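Laptop loans at Ratham library

Members of the Ratham library may now borrow a laptop for up to seven days. The scheme has 22 machines, and requests should be made at the front desk with a current membership card.
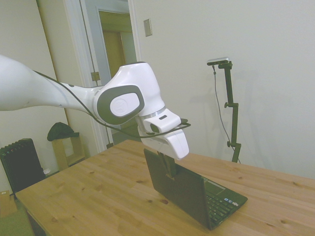

An open laptop on a light wooden table.

Loans may be renewed once. A deposit of £50 is payable on collection and is refunded on return. Members at Torton may collect from their own branch from December.

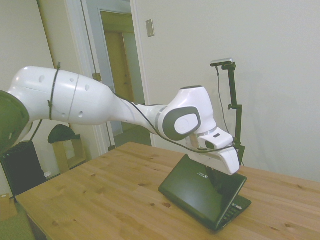
Page last changed: February 2, 2020

Files left on a returned machine are deleted. Questions about the scheme should be addressed to Laimutė Krūmiņa, Lending Services.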